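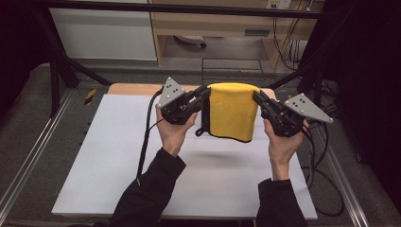

Section 4: Folding and Storing the Towels

By Tomás Figueiredo, Drosside Textile Care
June
Reading time: 2 minutes

This section covers the plush microfiber towels with a black bound edge and a hanging loop. For the flat-weave glass cloths, see Section 5.

4.1 Preparing the surface

1. Clear a flat, smooth work surface and wipe it down. Grit left on the surface will lodge in the pile.
2. Check that the towel is fully dry. A towel that feels cool to the touch goes back on the rack.
3. Hold the towel by two opposite upper corners and let it hang.
4. Shake it twice, downward. Remove any lint or hair by hand.

Note: Do not lift the towel by the loop during folding. The stitching is rated for hanging only.

4.2 Folding

1. Lower the towel onto the surface, bottom edge first, and release the corners once it lies flat.
2. Smooth the pile from the middle outward with a flat palm. Tuck the loop inward.
3. Bring one long side over to meet the other. Leave the fold unpressed — a hard crease flattens the fibers.

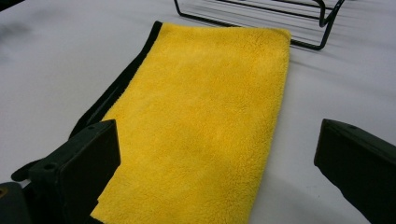
4. Straighten the folded edge, then run a hand along it once. Slight ripples across the middle are acceptable.
5. If the two layers do not line up, shift the lower layer only. Pulling on the upper layer stretches the binding.
6. For shelf storage, stop at this point. For the Biltalow drawer insert, fold once more across the short side.

Caution: Do not use clips, pins or rubber bands to hold the fold. They leave marks in the pile and may snag the binding.

4.3 Storage

1. Stack no more than 13 towels. Place the folded edges toward the front.
2. Keep the stack away from heaters and out of direct sunlight.
3. Store colors separately until each towel has been washed at least three times. Yellow may release dye in the first washes.

Note: Tranano shelf liners may be used under the stack. Peel off the protective film first.

Replacement towels are listed in the parts table under item 849. Corrections to this section go to Dirk Ehlers before the next print run.

Contact | © Drosside Textile Care | Back to top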